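Wunetti, the fog one, and why I'm rewriting my whole bestiary again

Posted 17 Oct 2023

So I finally pulled Wunetti in Cavier last night and I have not slept enough to be normal about it.

If you're new to the blog, Cavier is the monster-raising game I have been playing way too much of for two years now, and I keep a homemade bestiary for it because the in-game one is terrible. You get a portrait, a type, and two lines of flavor text that somebody clearly wrote at lunch. Mine has 188 entries so far. The game has more than that, obviously, but I only write up the ones I've raised myself, which is a rule I made when I was feeling ambitious and now I'm stuck with it.

Anyway, Wunetti! It's a salt-marsh type, final stage, and it only turns up in the Vostside region when the tide counter is at its lowest and you're walking without a lantern. I did that walk 48 times. I know the number because the game keeps a little tally on the save screen, like it's proud of you. On the last one the music dropped out completely and there it was standing in the reeds, looking like a heron that somebody had folded out of wet newspaper. The cry is this low creaky thing, like a gate. I may have yelled.

The flavor text says it "remembers every shoreline it has stood on, including those that are gone." Which is great, but what does it DO? I had to find that out the hard way. Its special move, Drowned Map, swaps the terrain under both teams back to whatever it was at the start of the fight. If you spent four turns setting up mud for your Khổng, too bad, your mud is gone. Against the regional champion it's fantastic though, he leans on ice and he has no plan at all when the ice goes away.

Speaking of Khổng, I owe a correction. In September I wrote that it can't learn anything from the wind tree, and Nassoro Rotich left a very patient comment telling me that it can, you just have to feed it bell moss before its second change and then keep it out of fights for a full in-game week. I tried it and he's right. It picks up Long Breath, which heals 526 over five turns at max level if nobody interrupts it. That's a ridiculous amount for something that looks like a boulder with a mustache. I've fixed the entry. Sorry to everybody who built a Khổng on my advice and wondered why it kept dying.

The family tree stuff is where I've been losing my evenings. Wunetti has two known first stages, a tadpole sort of creature and a little crab, and people on the forums fight about which one is "real." I'm on the crab's side. Look at the feet! The tadpole has no joints anywhere and then it becomes a bird with knees like door hinges? Come on. The tadpole people say the coloring matches, and fine, it does, but half the marsh monsters are gray so I don't think that proves a thing.

My other problem is that the stat window shows a monster's elements as tiny icons that all look the same on my screen, and I squint at them for ages.

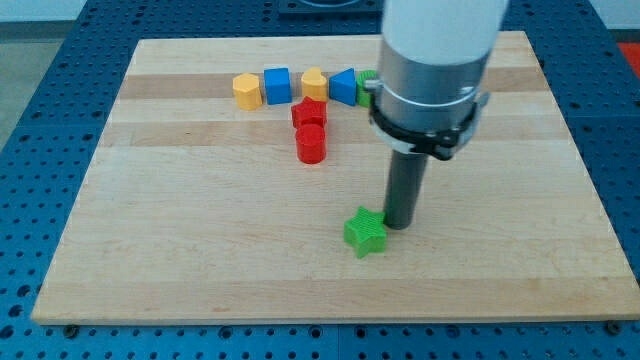 I've been thinking about how I'd redo the element icons if anyone let me, and I keep landing on the same idea, which is to give each one its own shape as well as its own color. Right now they're all circles. Red circle, orange circle, slightly different orange circle. If marsh were a yellow hexagon and tide were a blue cube, like the two blocks at the left end of that row on the cutting board, I could read a stat window from across the room. My brother is colorblind and gave up on Cavier after a weekend for pretty much this reason, and I think he would have loved the breeding side of it. There's a fan patch that adds letters to the icons but it breaks the save screen, so don't install it unless you've backed everything up.

Next on my list is the Vostside lighthouse, where there's supposedly a second form of Wunetti that only appears if you bring the first one with you and let it lead the party. I've seen one blurry clip and a lot of people claiming their cousin has it. I'm going to level mine up a bit first because the stairs in there are full of those horrible lamp moths, and mine currently faints if a moth looks at it funny.

If you've gotten the lighthouse version, please tell me what you were feeding it. And crab people, check in down in the comments, I need backup.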